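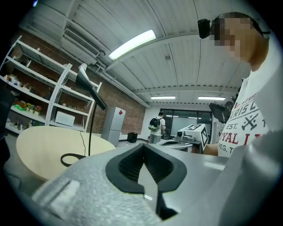

About Wekico

Wekico is a small school for people who want to learn to bake bread, and who would like to do it in company. We teach adults mostly, with a few sessions for teenagers in the summer, and we have been at it long enough now that some of our first students have come back with their grown children, which makes us feel both very proud and a little creaky in the knees.

People often ask about the name, so we may as well begin there. When Arsen Nazarenko was little, his grandmother kept a crock of rye starter on a shelf by the stove, and she called it Gela. She talked to it in the mornings, scolded it when the kitchen was cold, and fed it before she fed anybody else, including the dog. Arsen wanted to call the school Gela too, but the family felt the name belonged to the crock, and so the school became Wekico, a word his younger sister made up when she was learning to talk and used for anything warm that came out of the oven. Rolls were wekico. So was a baked potato. We have never found a better word for what we do here, and we have stopped trying.

How we got started

Arsen spent a good part of his working life in bakeries owned by other people, on the early shift, shaping loaves at three in the morning and going home when everyone else was pouring their first cup of coffee. He liked the work very much. What he missed was talking to the people who ate the bread! So he began holding Saturday-style open kitchens whenever he had a free morning, first for neighbors, then for neighbors of neighbors, and then for a woman who had driven two hours with a bag of flour on the passenger seat (buckled in, she told us) to find out why her loaves kept coming out flat. Her trouble was an impatient second rise. She still writes.

The open kitchens outgrew the kitchen, as you might guess. With help from a neighborhood lending circle called Fundgate, which makes small loans to people who want to open something useful close to home, we were able to take over the old Tkachuk bakery and put it back to work. The Tkachuk family had baked there for two generations, and they left us the long benches, a drawer full of scrapers and a great deal of advice. We kept their name on the big oven. Everyone here simply calls it Tkachuk, as in "Is Tkachuk hot yet?" and "Who left the door of Tkachuk open?", and new students sometimes go most of a morning thinking it is a person.

The building gives us some 3000 square feet, counting the flour room and the porch. That sounded enormous when we signed the papers. Then we brought in the racks, the mixers, the sinks, and a long table for lunch, and found ourselves shuffling sideways past one another all over again. We have grown fond of the shuffling. You get to know people quickly when you are both carrying trays.

What we teach

Our main course is called First Loaves, and it is meant for people who have never baked bread, or who baked it once and would prefer not to discuss it. We start with flour, water, salt and yeast and stay there a good while. You will learn how dough feels when it has had enough kneading, what it looks like when it is ready for the oven, and how to tell by knocking on the bottom of a loaf whether it is done. We do hand out recipes, on paper, and we encourage you to get them dirty.

After that comes the Sourdough course, where you meet Gela. Yes, she is still with us, or at any rate her descendants are, and every student goes home with a jar of her. We ask you to feed her, and we ask you to let us know how she is getting along. Those letters and messages are pinned up along the hallway, and the hallway is getting quite full. People send us news of first loaves, birthday loaves, a loaf that went up a mountain in a backpack, and the occasional sad note about a jar left on a radiator. (Write to us if this happens. We will give you another one, no questions asked.)

We also run a rye course for the patient, a flatbread evening for the impatient, and a holiday course with braided loaves that fills up faster than anything else on the calendar. If you have your heart set on the braids, please get in touch early. We dislike turning people away and we are not very good at it, which is how we once ended up with a class kneading on the porch in their coats. 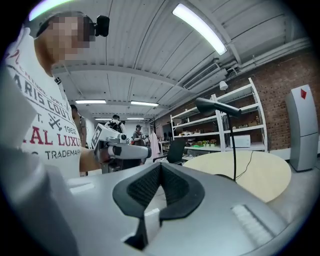

How a class goes

Most classes begin at nine in the morning with tea, coffee and whatever was left from the day before, toasted. We mix soon after that, and while the dough rests we sit down and talk about it, and about other things too. Bread has a lot of waiting in it, and we decided early on that we would not fill every minute of the waiting with lectures. Some people read. Some people walk down to the creek and back. There is usually a conversation going about somebody's garden.

Lunch is at the long table and it is included in the price. It is generally soup, with bread from the morning class if the morning class has been successful and bread from Arsen's own batch if it has been, let's say, educational. By four in the afternoon you should be on your way home with your loaves in a paper bag. Please leave the bag open at the top in the car. A closed bag softens the crust, and you worked hard for that crust.

We keep our groups small, and there are always two teachers in the kitchen. One leads, and the other goes from bench to bench, so that if your dough is sticking to everything you own there will be a friendly pair of hands beside you before you have had time to despair. You don't need to bring anything except an apron and shoes you don't mind getting flour on. We have spare aprons too, although they are a bit of a mixed lot, and one of them is very small.

The people who teach here

Arsen still leads First Loaves himself and says he will go on doing so as long as his shoulders allow. The rest of our teachers came to us in all sorts of ways. Several were students first. One had run a pizza counter, one had taught high school chemistry and can explain gluten so clearly that you may find yourself explaining it to your family over dinner, whether they asked or not. What we look for is a person who can watch a beginner do something the slow way and be happy to let them.

Our place in the neighborhood

A baking school makes a great deal of bread, far more than any of us can eat, and from the beginning we have tried to see that it goes to good use. The teachers' loaves and the practice batches are sliced and taken over to the community pantry on our street at the end of each teaching day. Last year that came to 2732 loaves, a number we know because the pantry keeps a very careful notebook and was kind enough to add it up for us.

In June we hold our open oven day. We light Tkachuk early, and anyone who likes can bring a loaf, a pie or a covered dish from home and bake it with us, at no charge. It began as a way of thanking the neighbors for putting up with our early mornings, and it has become our favorite day of the year. Bring your dish with your name taped to the bottom. We learned that one the hard way, with three nearly identical peach pies and some very polite families.

We set aside 3 places in each First Loaves course at a reduced rate for anyone who would find the full price a stretch. You don't have to fill out a form or tell us your circumstances. Just mention it when you sign up, and we will take care of it from there.

Come and see us

If you are wondering whether a class would suit you, the best thing is to stop by. The front door is open on teaching days from eight in the morning, and there is a bench just inside where you can sit with a cup of coffee and watch for as long as you please. Somebody will come over and say hello once their hands are clean. You can also call or write, and we do answer everything, though it may take us a day or 2 when the holiday course is on. Parking is behind the building, next to the flour room door, and please leave space for the delivery truck.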